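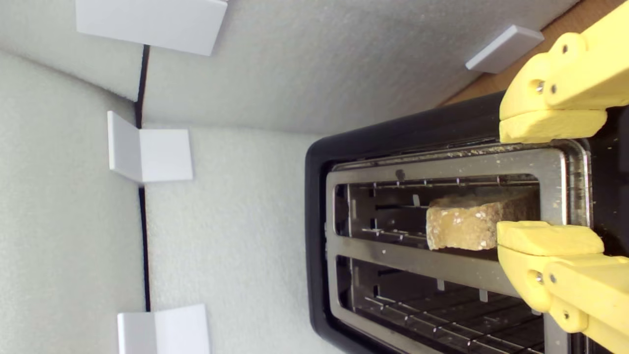 The arm stopped at bread number 510, and I know the number only because the counter was the one thing on my screen still working.

I should say up front that I was supposed to be watching. That was the whole job. Sit on the stool, watch the arm pull toast out of the toaster, hit the red button if it did anything weird. The company was called Kevalmont and they paid me by the hour, which I thought was hilarious for the first week and then stopped thinking about at all. You would be amazed how fast toast gets boring. I read two and a half mystery novels on that stool (the half is the part of the story where things go wrong).

So, chapter eleven, the widow has just found the second glove, and I hear this tiny hum. It wasn't loud. The arm hums all day anyway, but this one went up at the end, like a question. I looked over and it had hold of a slice by the corner and was just - holding it. Not lifting, not letting go. And the toaster was on.

The toaster was never supposed to be on with the fingers down there. There was a rule about it, on a laminated card taped to the monitor. The program we ran, Flinon, was meant to wait for the pop, count to nine, and only then go in. I had watched it wait for the pop so many times I could have done the count in my sleep, and I probably had.

I hit the button. The red one, the big one, the one I had been told would kill everything on the bench.

It killed the arm. The hum quit, the motors went slack, and the fingers sagged a little with the bread still between them. The toaster kept right on going, because the toaster was plugged into the wall behind me with a regular old plug. My button had never had anything to do with it.

I would love to tell you I was calm. I said a word, I dropped the widow on the floor, and then I stood there with my hands out in front of me like I was about to catch a baby. There was a smell by then, sort of sweet and sort of like a new shower curtain. If you have ever left a spatula on a pan you know it. I went for the plug, and of course it was behind the filing cabinet, so I ended up lying across the top of the cabinet with my cheek on the wall and one arm down the gap, fishing. I got it on the third try. It felt like the ninetieth.

Then it was so quiet. One fingertip had gone shiny and soft at the very end, like a candle somebody had pinched. That was all the damage there was! I picked up my book, I put it down again, and I went and opened the log, which I had never once filled in with anything except "ok." 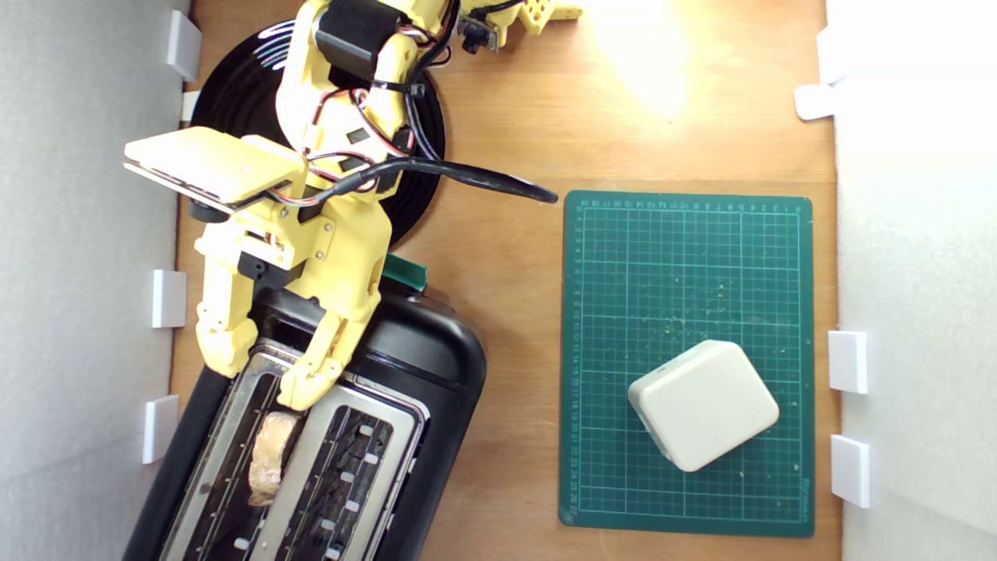 Kevalmont Kitchen Bench Team

My entry is still the first one in the binder. Tuesday, March 6, 2018, and under that a page and a half in my worst handwriting, including the part about the novel, which I could have left out and didn't.

The engineers were nice about it, nicer than I was ready for. They figured out that Flinon listened for the pop through a microphone, and that somebody down the hall had shut a drawer at just the right second. A drawer! It heard a drawer, counted to nine, and reached in. They had run it nearly 2,000 times at the old building without trouble, but the old building had carpet and doors that closed.

After that everything went through one power strip and the strip went through the button. I tested it every morning myself, before coffee, and I wrote down that I had. They printed new fingers too, the same yellow. I kept the melted one in my coat pocket until May, and I would rub my thumb over the smooth spot on the bus.

I never did finish that mystery. I left it in the break room, and a week later it was gone, so I guess someone knows about the glove. I sat on the stool and watched toast. And whenever a drawer shut down the hall my hand was already on the button, every single time, before I even knew I had heard it.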